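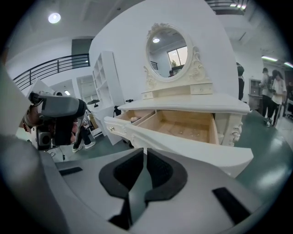 4. Task Allocation on the Aquino Floor

Research > Work and Automation > Papers > Section 4

Abstract Sections Figures References Cite

The site studied is the collection hall operated by Nastura, referred to in this paper as the Aquino floor. Operators there perform household tasks with hand-held grippers, and the recordings are used to train manipulation policies. Until August, a shift lead decided which operator worked at which piece of furniture and when a batch was closed. Both decisions were then moved to Clorkex, a scheduling and review tool that assigns stations, sets the order of tasks and rejects recordings automatically. We examine what this change did to the work.

4.1 Drawer tasks before and after

Drawer tasks were chosen for comparison as they were common in both periods and needed little training. An episode consists of approaching a drawer, closing the gripper on the knob or front edge, pulling, and in some variants placing or removing an item. Under the shift lead, an operator kept the same station for half a day and could vary the order. Under Clorkex, stations rotate after every 50 accepted episodes. The interview sample consisted of 14 operators, all of whom had worked under both arrangements. The log sample contains 1,280 drawer episodes.

Rotation was introduced to increase variety in the data. Its effect on the operators was mixed. Most said it relieved strain in the wrist, which they associated with long runs on low drawers. The same operators reported losing what several called the feel of a station: how far a given drawer travels, at what point it begins to stick, and where to stand so that the arm does not twist. The vanity table was named most often in this connection. Its drawers differ in size and sit at different heights — an operator who has just come from a plain cabinet must adjust reach and stance again.

Waiting time also changed. Under the earlier arrangement, pauses occurred when the lead was busy and were usually spent talking near the furniture. Clorkex distributes pauses across the shift in blocks of three minutes. Operators described these as too short to sit down.

Figure 3. Drawer work at the vanity station, viewed from a hand-held gripper. Two drawers are pulled out; the left one holds a small white round object and a tangled black cable, among other things. The person at right wears a head-mounted camera.

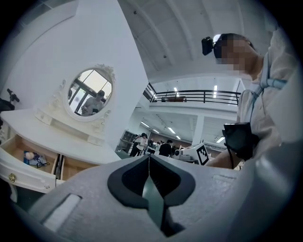 4.2 Automated review and the role of the shift lead

Review was the second function transferred. The lead had previously watched a portion of the recordings at the end of the day and discussed faults in person. Clorkex scores each episode on completion and returns either an acceptance or a short code. More than half of the operators interviewed said they could not connect the code to anything they had done. A common response was to slow down on all episodes, including those of a type that had never been rejected.

The lead's position was retained, but its content shifted toward resetting furniture, replacing items in drawers and handling disputed codes. Disputes are entered in Flimum, the site's ticketing system, and are normally answered after the operator has moved to another station. Two operators had stopped filing them. We return to the question of appeal in Section 6, together with the pay records.

We use cookies to remember your reading preferences. Accept Decline Settings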